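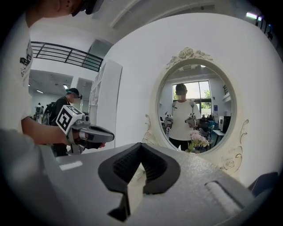

Printed clothes are cheap to buy and they are thrown away early. In our project we wanted to learn how long people in Foltstead keep a top with a print on it, and what makes them stop wearing it. We limited the study to light clothes with dark print, for example a white T-shirt with a black graphic and lettering on the front, as in the photograph, so that the answers could be compared with each other. Coloured prints behave differently in the wash and would need a second study.

Method

We made a short questionnaire and gave it out in February at the Aitken library and at the Ciltby market hall. 149 persons filled it in. They were asked to go through their wardrobe at home and write down every printed top they own, with its age, the place where it was bought and the state of the print. The sheets came back with 492 tops in total. Sheets where the age was missing were kept for the question on washing, but they were left out of the question on age.

We also washed tops ourselves. We used the machines of the Dikow laundry, which let us have them in the early hours. Each top was washed inside out on one programme and the right way out on another, with the same powder. The drying was done on a line in both cases. We did not test tumble drying, although many people asked us about it.

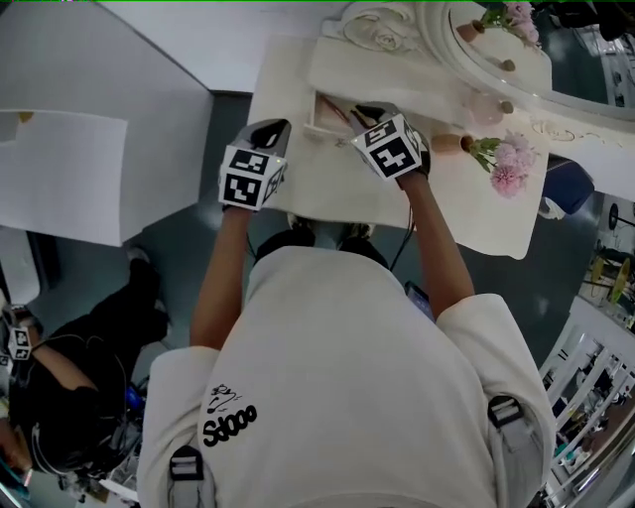 Page last modified: September 2019

Results

The most common reason for stopping to wear a printed top was cracks in the print. The second reason was a grey or yellow colour of the fabric at the neck and under the arms. We had expected the fashion to be more important, but few people mentioned it. Tops older than five years were mostly kept for sleeping or for painting the house.

The size of the print seems to matter. A small black print near the shoulder, as on the white sweatshirt in the second picture, was described as "still good" more often than a large one across the chest. We think a large print bends more when the person sits or leans forward. Our own washing could not prove it, because all the tops we washed had large prints.

Washing inside out helped the lettering most of all. The thin lines stayed whole, while on the other programme the corners of the letters started to lift.

Weak points of the study

People who visit a library are perhaps more careful with their things than others. The words "good" and "bad" were not explained on the questionnaire, and this was our mistake. The summary for the school had a limit of 1000 words, so the full table of answers is given only in the appendix.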